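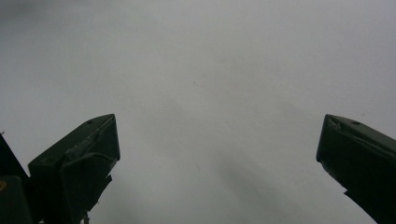
Check the fingers first

The best rulebook I've read this year is 17 pages long and comes from Sudholm, where people teach robots by doing small chores with a gripper in each hand. I loved it! Rule one: look at both fingertips before you touch anything, and write down every scuff.

Zofia Jasińska wrote most of it after 892 recordings had to be thrown out.

"We had great gear and no habits," she says. Now there are habits – cables kept clear of the wrists, both grippers in hand before the task begins, even when it's only pens and a divided tray.

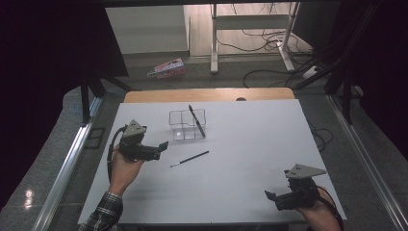
What Vemwood wants next

Vemwood hopes to adopt the rules by August, with its own page on lighting.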